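Marchal Two-Finger Gripper: product page and bench notes

5 min read
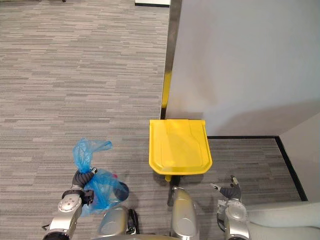
The Marchal is a parallel-style gripper for light mobile manipulators, sold by Dononel in single units and in left and right pairs. It is meant for indoor service work: picking up packaging, emptying small bins, moving laundry and opening light lids. We stock it beside the Skakum, an adaptive three-finger model that costs more and weighs more, and most customers who ask about one end up asking about the other. The bag task is the one we get the most questions on, so we used it for the comparison on this page. The left gripper has a translucent blue bag pinched at the twisted neck, with a tuft of plastic standing up above the fingers, and the right is open and empty beside the yellow pedal bin. A twisted neck is a good grip target for short fingers. A flat, open bag edge is harder, and we cover that further down.

What we tested

We ran 300 pick-and-hold cycles with the Marchal and 300 with the Skakum, on the same arms, with the same controller and the same type of thin plastic bag. Loads were household rubbish: empty drink containers, crumpled paper, fruit peel in a sealed tub. A cycle counted as good if the bag was lifted clear of the floor, carried to the drop point and released without tearing.

Results by grip type

Twisted neck: the Marchal and the Skakum were level. Both held the bag through normal arm speeds, and neither needed the wrist camera once the neck was located.

Flat edge: the Skakum was better. Its third finger gathers loose film towards the palm, and the Marchal will sometimes close on a single layer and let the rest slide. If your bags arrive open, budget for a gather motion with the second arm.

Rigid handle: the Marchal was better. The shorter fingers flex less and the handle stays where you put it.

Small items on carpet: the Marchal again, by a fair margin. Loop pile catches the wider tips of the Skakum.

Release: both let go cleanly from a rigid handle. Thin film clings to soft pads, so allow a short wrist shake in the program or fit the smooth pads.

Controller and camera

The gripper ships with the Stuneo controller. Opening width, closing speed and force limit are set per task and saved as a profile. For bags we use a slow close and a low force limit, then step the force up after the lift. A fast close at full force will cut thin film at the fingertip.

A head camera alone was enough for finding the bin and the bag. It was less useful in the last few centimetres, when the gripper covers the thing it is closing on. For flat edges and small items we recommend adding the wrist camera bracket, part of the Dononel accessory kit. The bracket adds weight at the wrist, so redo the payload calibration after fitting it.

Mounting and upkeep

The flange pattern suits most light arms. Adapter plates are available for older ones. Cable exits at the rear and should be clipped along the last link with some slack left at the wrist. Check the fingertip screws every 4,000 cycles and replace the pads when the texture has worn flat. Pads are sold in pairs and come in two grades, textured and smooth.

Do not use the Marchal outdoors, near standing water or with hot contents. It is not rated for food contact.

Ordering

Order code 136 is the single gripper with controller. Paired units are built to order and leave the workshop in the sequence we receive them; the next batch is due in June. Skakum units are held in stock. Loan units of either model can be booked for a trial, freight at the customer's cost, and we will send our saved bag profiles with them on request. Please tell us the make of your arm and the colour of casing you would like (grey or white) when you enquire.

14 shares | 3 comments

Contact Dononel sales | © Dononel | Back to top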